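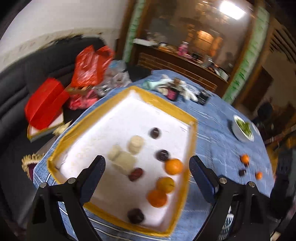
La bandeja de fruta ha vuelto a las mesas de diario. Durante años quedó reservada a las bodas y a las visitas, y el resto del tiempo vivía en lo alto del armario, envuelta en papel. Ahora sale a media tarde, sobre el mantel azul de rayas finas, con tres cítricos de color naranja a un lado y un cuenco blanco de hojas verdes fuera, junto al borde.

Bülent Ertürk lleva 17 años vendiendo menaje en Mimell, una tienda de barrio con dos escaparates y un almacén al fondo. Dice que las bandejas grandes y poco hondas se le acaban antes que los fruteros altos. «El frutero aplasta lo de abajo. En la bandeja se ve todo y se come lo que está maduro», explica. En abril pidió 33 y tuvo que repetir el encargo antes del verano.

Su consejo es no llenarla. La fruta necesita aire, y un hueco libre permite ir añadiendo cosas según llega la gente — un puñado de dátiles, un trozo de queso, lo que haya en la despensa. Los cítricos aguantan varios días fuera de la nevera. Las ciruelas y las uvas, bastante menos.

Para la limpieza, paño húmedo y nada de estropajo, sobre todo en los bordes dorados, que pierden el color con el roce. Ertürk tampoco recomienda el lavavajillas. Las bandejas se guardan de canto, con una servilleta de tela entre una y otra.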